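Small Plugs, Shallow Bins: Tài Dương on Sorting the Things That Pile Up
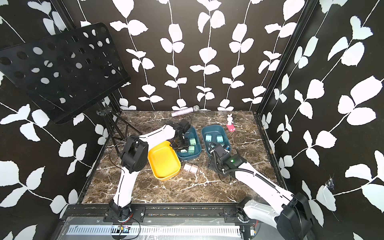 2 min read

Tài Dương gets excited about power adapters. "People own so many of them!" he says, laughing. "Ask anyone where theirs are and they point at four different rooms."

He runs Pustham, a small home-sorting studio in Greltow, and when we talk he has just finished the morning's first cup of tea. The pale green cube plugs are his current favorites, and they sit in a pair of dark teal bins in the middle of the table, with a bright yellow one off to the left. The bins are all plastic. He has tried baskets, tins and a very handsome drawer insert, and he keeps coming back to these.

"Shallow is the whole secret," he says. "If a bin is deep, you dig. If it's shallow, you look, and you're done. I love that so much."

And the yellow bin, with nothing in it?

"Oh, always have an empty one! Something turns up that doesn't belong with the rest and you need somewhere to put it, right then. If you have to get up and find a bin, you've lost."

He picked up the habit from Kim, his first client, who had 385 loose items in one hall closet and wanted every one of them listed. It took the two of them 11 evenings. Of those items, 66 were chargers or plugs of some kind. "I went home and emptied my own desk," he says. "I was so inspired."

The table has a look of its own: dark brown marble with white and cream veins, against black wallpaper covered in white leafy vines. Tài adores the wallpaper. "Pale things look terrific against dark ones, and you can spot a plug from across the room."

Then there are the bits that aren't plugs. A black music stand, a microphone with a sparkly pinkish-silver handle, a little white bunny on a bright pink block. Does he sort those too?

"The bunny stays out," he says firmly. "A table should have one thing on it that makes you smile."

Next he wants to tackle cables, which he has been putting off since June. He has already labeled a box for them. It says Prarnov, after the street where he bought it.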